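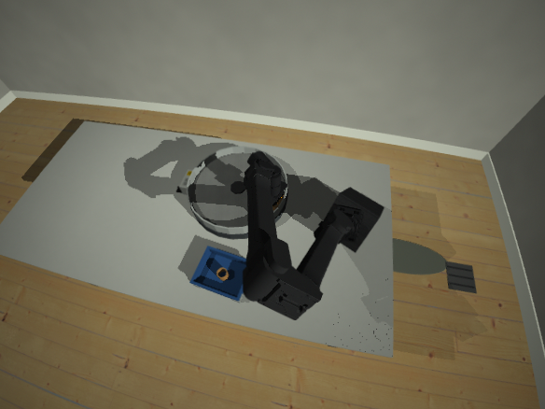 *Mobile manipulator with a black arm and round base. Computer rendering.*

**Ostatura** is a line of multiroom wireless speakers made by Holumden, a consumer electronics company based in Samberg. Also the name of the app that runs them, and of the wireless protocol underneath, which causes some confusion in reviews. This article covers all three.

Last updated February 23, 2018.

## Background

Holumden started out in clock radios and kitchen TVs. Low-margin stuff, sold mostly through department stores. When phones replaced the clock radio on the nightstand the company moved to Bluetooth speakers, then to Wi-Fi ones. The first Ostatura speaker was shown at a trade event as a closed demo, no price, no date. It shipped the following December, late, and missed most of the holiday orders.

The early units had a problem with sync. Two speakers in the same room would drift apart after a few songs and give an echo. A firmware update fixed most of it. Owners on older routers kept reporting the echo and were told to turn off the 5 GHz band, advice later pulled from the support site.

## Models

- **Ostatura One.** Single driver, mono, fabric front. The cheap one. Power cord is fixed to the body and can't be replaced.
- **Ostatura Pair.** Two Ones in a box with a stereo setting turned on at the factory. No other differences.
- **Ostatura Bar.** Soundbar. Optical in, HDMI on the second version only.
- **Ostatura Link.** Small box with no speaker, for hooking up an old stereo. Line out and a headphone jack.

The Link outsold the Bar in its first year. A portable model with a battery was listed on a retailer's page for one afternoon and then taken down. Holumden hasn't commented on it.

## Protocol

Ostatura speakers make their own mesh on top of the home network. One speaker is picked as the leader and keeps time, the rest follow. If the leader is unplugged the music stops in every room for a second or two while a new one is chosen. Up to 20 speakers can be in a group, up from six in the original release.

Streams are buffered, so video played from a phone has lip-sync lag. The Bar gets around this by sending TV sound on a separate low-delay channel, which works only for speakers on the same floor or close to it. Walls matter alot here.

Holumden offered the protocol to other makers under license. Only Zanetti signed, and put it in a bedside radio that sold poorly. The license page is still up. Zanetti's later speakers use standard casting instead.

## App

iOS and Android. A Windows version was promised and dropped. The first release needed an account just to change the volume, and store ratings were low for months. Guest mode was added in version 2.

Supports local music libraries, internet radio and the bigger streaming services. Alarms are stored on the speaker itself, so they go off even when the internet is down. Alarm sounds can't be changed. Track search is slow on large librarys, and folders with no tags show up as one long list.

## Reception

Reviewers mostly liked the sound of the One for its size and disliked the setup. Bass described as heavy out of the box; the equalizer in the app has a single slider for it. The Bar got weaker reviews. Remote was called cheap, and the missing HDMI port on the first version came up in nearly every writeup.

Voice control has been the other complaint. No microphone in any model, commands have to go through a separate smart speaker. Some buyers saw this as a plus on privacy grounds, and Holumden began printing "no microphone" on the box.

## Recall

Holumden recalled 782 units of the Link over a faulty power adapter. The adapters got hot enough to warp the plastic. Owners were sent a new adapter with a longer cord and asked to recycle the old one. No injuries reported. Units with a gray dot next to the serial number are from after the fix.

## See also

- Multiroom audio
- Mesh networking
- Soundbar
- Zanetti bedside radio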